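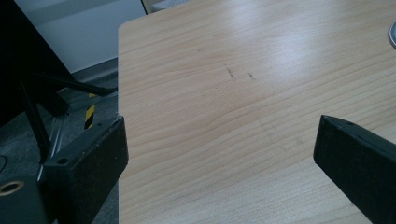
Journal > Past issues > Papers > Section 3

Contents Abstract Next section References

3. How people talk about wear

I started asking people about the marks on their furniture almost by accident. My first plan for the Varstead interviews was to talk about repair, and I had a neat set of questions about glue, screws and who in the house owns the drill. People answered those politely and then wandered off to the thing they really wanted to tell me, usually a ring from a mug or a dent from a dropped tin. So I rewrote the guide and let them wander. Figure 1 is a fair picture of the kind of thing that sets people off: a pale wooden top, clean apart from some faint smudges, with two small dark scratches lying more or less side by side. You could eat at a table like that for years and not mind, but put someone in front of it and ask what they see, and they'll go to the scratches first and the grain a good while after (if they get to the grain at all).

Figure 1. Two short scratches on a light wooden tabletop.

I ended up with 15 households, 12 of them in Varstead itself and the rest out along the Skornska road. Each visit took up most of an evening, and I nearly always did them on a Wednesday, when my teaching finished early. I didn't record the first half hour. People relax a lot once they've made you a cup of tea and told you off for not using the coaster.

3.1 Marks with a story and marks without

The split I kept coming back to was a simple one. Some marks had a story and some didn't, and people were far kinder to the first sort. One woman had a burn on her sideboard as wide as my hand, and she was fond of it - her brother had put a hot pan down there the night he came home from sea. The same woman was thoroughly cross about a hairline scuff on a chair leg, for the plain reason that she couldn't say where it had come from. She'd blamed the cat, then the movers, then me!

Lộc Châu, who read an early draft of this section, thought I was making too much of blame and too little of time. I've come round to that, at least partly. Old marks do get forgiven. In the homes where the furniture had been handed down, nobody could tell me how half the damage happened and they didn't seem to care. What bothered them was anything newer than their own time with the piece. The Khương family had a cabinet that had been through three flats and a flooded cellar, and the only flaw they apologised for was a chip from last August.

3.2 Hiding and showing

I'd expected a lot of hiding, and there was some - runners, fruit bowls, a lamp that stood in a very odd place. The Skorkeo catalogue, which several people had lying about the house, sells a wax stick for covering scratches, and most of those who owned one had used it once and then lost it in a drawer. Cost didn't come into it much. A man who had paid 1000 for his dining set treated it more roughly than his neighbour treated a second-hand one bought for 500, and he told me cheerfully that he'd stopped looking at it after the first winter.

What I can't settle from these visits is whether people notice less over time or simply talk about it less. The second round of interviews asks about that directly, and I come to it in section 4.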